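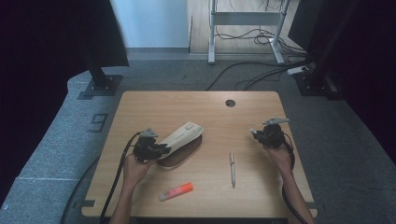

**Erus, November 23, 2019** — Well, I finally got my hands on the Maneo kit, and I've been grinning all weekend (it's only Saturday, I know)! Maneo is the new rental service from Sivinon: you get a pair of hand-held grippers, you do everyday tabletop jobs with them, and the recordings go toward training a robot arm to do the same. Pens, highlighters, small stuff like that. The rental runs two weeks at a time, and orders open in March.

Yiğit Aydoğan, who runs the Maneo side at Sivinon, told me they went through six versions of the handle before they were happy with it. I can believe it — my wrists felt fine after almost four hours, and I'm not exactly an athlete. The cables took me longer to get used to. I kept wanting to reach farther than they'd let me, and Yiğit says a longer set is on the list.
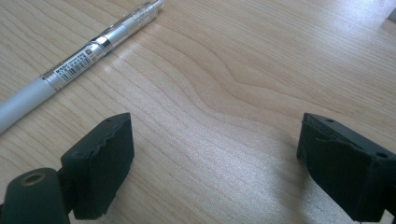
Can you rent just one gripper?

Sivinon only sends them out as a pair for now, though a single-hand plan is being talked about.

Ryota Yagi tried the kit after me and went straight for the pens, which I'd been finding the fiddliest of the lot. You have to come in low and slow, and he had far more patience for it than I did. He'd like softer fingertips, I'd like a carrying case, and we've both sent our wish lists to Yiğit. I'm keeping mine until the rental's up!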